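Twelve years at the barre, and one evening on the stage
Jul 22, 2022

I have wanted to write about the Orlandini school for a long time, but I always stopped after the first paragraph. My English is good enough for the office and for the doctor, and for dance I have mostly the French words, like everybody. But this summer the school gave its last performance in the old hall in Mellstead, and I would like to put down some of it before I forget the order of things.

I started ballet as an adult, 12 years ago. In my country one does not do this. A girl begins at six, and if she did not begin at six, she buys a ticket and sits. When I called the school and told them my age, I expected a polite silence. The woman on the phone only asked if I had problems with my knees.

The adult class was in the small studio upstairs, with a floor that went down a little toward the window. We all learned to turn on this floor, and for this reason we all turned badly on any other floor. In the first year I could not remember an exercise from the right side to the left side. I stood behind a tall lady with gray hair and copied her feet. One evening in March she did not come, and I discovered that I knew nothing. I went home and wrote the whole barre in a notebook, pliés, tendus, everything, with small arrows. I still have the notebook. Some of the arrows I don't understand anymore.

What I love most is the adagio. It is slow and it does not forgive. In the jumps you can hide some mistakes with energy, but when you lift the leg to the side and must keep it there for four counts, everything is visible, also that you slept badly. Our teacher did not shout. She said "and longer" in a very quiet voice, and we all became longer, or we tried.

About the performance. The hall has 600 seats and I believed they would put the adult class somewhere in the middle of the program, between the small children and the interval, as usual. This time we opened the second part. The piece was called Kimano. It was made for us by a former student who now works with a company abroad, and it had no story that I could explain to my husband. We walked a lot. We walked in diagonals, we stopped, one of us fell slowly and the others did not look at her. I was not the one who fell. In rehearsal I thought it was too simple, and later I understood that to walk on a stage is a very difficult thing. You suddenly have two arms and no plan for them.

The music was recorded, cello and some kind of drum. The sound came on too early, and we entered with the wrong foot, all of us together, so I think it looked correct. There was one moment near the end, when we stand with our backs to the public and wait. I could hear someone unwrap a candy. I was completely happy.

A short review appeared in Onside, the local paper, which writes mostly about soccer but has one page for the rest. It gave our piece two sentences. The first said that it was "restful." We discussed this word for a long time over dinner and did not agree if it was a compliment.

In the fall the school moves to a new building behind the library, with a flat floor. I registered already. I also bought new slippers, and I have sewn the elastic on one of them. The other one I will do tomorrow, when the light is better.

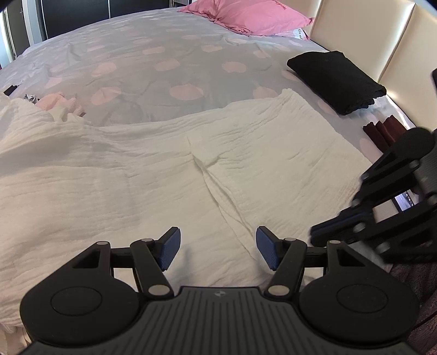
Seren Foulkes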